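Robot Teleoperator (laundry and folding tasks), Drullton site

Posted May 22, 2026
Employer: Pladier
Location: Drullton, on site only
Openings: 2
Reference number: 553
Start: September

About the job

Pladier collects demonstrations of household tasks for robot learning. An operator sits at a station, moves a pair of hand-held leader arms, and the two robot arms on the work table copy the motion. Each attempt is recorded from start to finish. The recordings go to our training group, who use them to teach the arms to do the same task on their own.

We are hiring two people for the textiles bench. The work is mostly T-shirts, towels and pants. You do not need to have used a robot before. Most of our current operators had not.

What you will do

Run recorded demonstrations of picking up, spreading, folding and stacking clothes.
Reset the table between attempts according to the task sheet. Some sheets ask for a neat start and some ask for a messy one.
Mark each attempt as good, usable or failed, and write one line saying what went wrong if it failed.
Check the cables, grippers and cameras before each block, and stop the arms if anything sounds or feels off.
Try out new task sheets when they come in and tell us which steps do not make sense.

Failed attempts are a normal part of the day. A shirt slips, a sleeve gets caught, the second arm comes in too late. We would like you to log these as they are and start the next one. Please do not slow down to the point where every fold is perfect. The training group needs motion at a steady, natural pace.

What we are looking for

Steady hands and good hand-eye coordination.
Patience with repeated work. You may fold the same shirt many times in one block.
Able to sit at a station for up to 42 minutes at a time, with a break after each block.
Able to read and follow written task sheets in English.
Comfortable typing short notes on a computer.
Normal or corrected vision. Tell us if you have trouble telling colors apart. It does not rule you out, but some sheets sort by color and we would schedule around it.

Experience in sewing, garment work, retail folding, model building, crane operation or video games is useful but not required. Left-handed applicants are welcome, and the leader arms can be set up either way.

Hours and pay

Both positions are full time on a fixed-term contract, with the chance to renew. There is a morning shift and an afternoon shift, and we try to give people the one they ask for. Pay is hourly and the rate is the same for both shifts. Training is paid at the full rate from the first day. There is no bonus tied to the number of demonstrations, and we do not rank operators against each other.

Training

New operators spend their first days with Saturnino Urquijo, who runs the textiles bench. You start with one arm and a towel. After that you move to both arms and single garments, then to taking clothes off a folded stack and working on them in the open part of the table. The hard part for most people is depth: judging from the camera view how far the fingers are above the cloth.

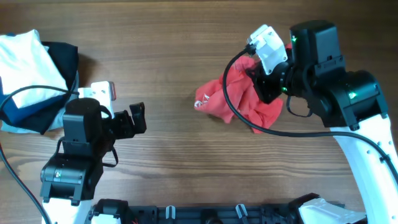 Trial session

Applicants we shortlist are invited to a paid trial at the Drullton site. You will get a short safety talk, some free practice, and then a set of easy pick-and-place attempts with cloth. We look at how you handle the arms when a grasp misses and whether your notes are clear. Speed is not scored.

Wear closed shoes. Long hair should be tied back and loose bracelets taken off before you go near the table.

How to apply

Send a resume and a few lines on why the work interests you to Estíbaliz Quintana, Operator Hiring, Pladier, Drullton. Put reference 553 and your preferred shift in the subject line. A cover letter is not needed.

If you need changes to the station or the trial because of a disability, say so in your message and we will arrange it before you come in. You must already have the right to work in the country, as we cannot sponsor visas for these positions.

We reply to everyone who applies, including those we do not invite to a trial.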